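Notes for week 5, Daylight in Rooms (second half of the unit)
Hadi Salameh

Please read these notes before the seminar. They repeat some parts of the lecture, because several students asked me for the definitions in writing. The numbers for the exercise are at the end.

## 1. What we measure

Light that arrives on a surface is called illuminance, and its unit is the lux. One lux is one lumen spread over one square meter. Outdoors, under a cloudy sky, we can have many thousands of lux. Inside a room, on a desk far from the window, we often have only a very small part of this.

For daylight we normally do not give the lux value alone. The sky changes all the time, so a reading of 200 lux at noon says little about the room. We use instead the **daylight factor**, written DF:

DF = (illuminance inside / illuminance outside at the same moment) × 100%

Both values must be taken on a horizontal surface, and the outside one must be taken without any obstruction. The sky must be overcast. If there is direct sun, the ratio has no meaning and you should not write it down.

## 2. Three parts of the daylight factor

The light which reaches a point in the room comes by three ways:

- the sky component (SC), directly from the part of sky that the point can "see"
- the externally reflected component (ERC), from buildings, walls and trees in front of the window
- the internally reflected component (IRC), from the ceiling, the walls and the floor of the room itself

DF = SC + ERC + IRC

Near the window SC is the largest. At the back of the room it may become zero, and then the point receives only reflected light. The line on the desk plane where the sky stops being visible is called the **no-sky line**. In the Marlow Street classroom, which we visited in April, this line passes behind the third row of desks. You could notice how the students in the last row had switched on the lamps already in the morning.

## 3. The window itself

The size of the opening in the wall is not the size of the glass. Frame and bars take their share, and the students forget this every year. The fixed or moving parts around the glass are the *frame*. A vertical bar between panes is a *mullion*, and in this course we use the same word for the horizontal bar also, although many books call it a transom.
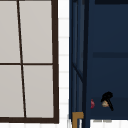
*Fig. 1. Four-pane window: thick outer frame, thin mullions.*

In the calculation we use a frame factor, which is the glass area divided by the area of the whole opening. A frame factor of 1 would mean glass only. Wide frames and many small panes make it lower. Please measure frame and bars separately, as their widths can be very different.

Two more corrections are applied after this. The first is for the transmittance of the glass, and the second is for dirt. For dirt, take the value from the table which I gave in the first week, and be careful that a sloped window becomes dirty faster than a vertical one.

The height of the window head matters more than beginners expect. If you raise the head, the no-sky line moves deeper into the room. If you only make the window wider, the light near the side walls improves but the back remains dark.

## 4. Exercise

A room in the Plonder building has one window on the long side. We measured under an overcast sky, at desk height, at a point in the middle of the room.

- Outside illuminance: 1154 × 10 lux
- Inside illuminance: 200 lux

a) Calculate the daylight factor at this point. Give two significant figures.

b) Which of the three components would change if the opposite facade is painted dark? Explain in two or three sentences.

c) The owner wants to repaint the ceiling from gray to white. Which component changes now, and in which part of the room would this be felt the most?

Write the units in every line. Bring your answers on paper.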